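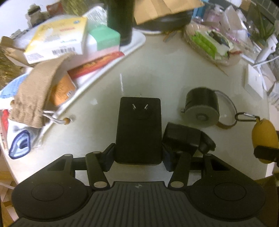

Vamley Deer Larder Records

Version 2, released Mar 12, 2022

This package holds the larder records kept on the Vamley estate for deer culled under the stalking plan. It covers 900 carcasses, one row each, and was typed up from the paper cards that hang in the larder at Harkow. The first version left out the fallow. They are now in.

Files

larder.csv – the main table, one row per carcass
beats.csv – beat names and the codes used for them
cards_notes.txt – remarks from the backs of the cards, keyed by tag number
changes.txt – what was altered between versions

All files are plain text in UTF-8. Commas separate the columns and the first line is the header. Blank means the card was blank. Zero means somebody wrote a zero.

Columns in larder.csv

tag – the number on the carcass tag, unique within a season
season – the year in which the season began
species – roe, fallow or muntjac
sex – m or f
age_class – kid, yearling or adult, judged from the teeth
beat – code, see beats.csv
larder_weight – kilograms, head and feet off, gralloched
shots – number of shots fired, as given by the stalker
entry_site – neck, chest, shoulder or other
distance – metres, paced or from a rangefinder
inspection – pass, part or reject

Fawns are entered as kids so that one word serves for every species. Muntjac breed all year, so their age classes are the weakest part of the table and should be treated with care.

How the weights were taken

Every carcass was hung and weighed on the larder scale before going into the chiller. The old dial scale was replaced one August with a digital one, and the two did not agree at the heavy end. We have not corrected the older figures. If you compare seasons on either side of the change, compare roe with roe and leave the big fallow bucks out.

Carcasses that lost meat to bullet damage were weighed as they came in. Trimming happened later and is not recorded, except where a stalker made a remark on the card.

Known problems

Distance is missing for most of the early seasons. Where it is present, the paced figures tend to end in a nought or a five.

The Nonutis beat was split in two when the new fence went up. Older cards say only Nonutis, and these have been given the code NON. Later cards use NON_E and NON_W. Add the three together if you want the whole of the old beat.

Tag numbers restart at 1000 each season – join on tag and season together, never on tag alone.

In 16 rows the entry site on the card could not be read. These are marked "other" and listed at the end of changes.txt.

What is not included

Grid references, stalkers' names and game dealer prices have been taken out. Deer killed on the roads are kept in a separate book and have not been typed up. Deer shot and not recovered have no card, so the table cannot be used to work out how often that happens.

Use

You may copy and share the files for study, teaching or deer management. Please cite them as Demchenko, Vamley Deer Larder Records, version 2. The cards themselves stay at Harkow and can be seen by arrangement with the estate office.

Corrections are welcome. Send the tag, the season, the column and what you think the value should be, and we will check it against the card.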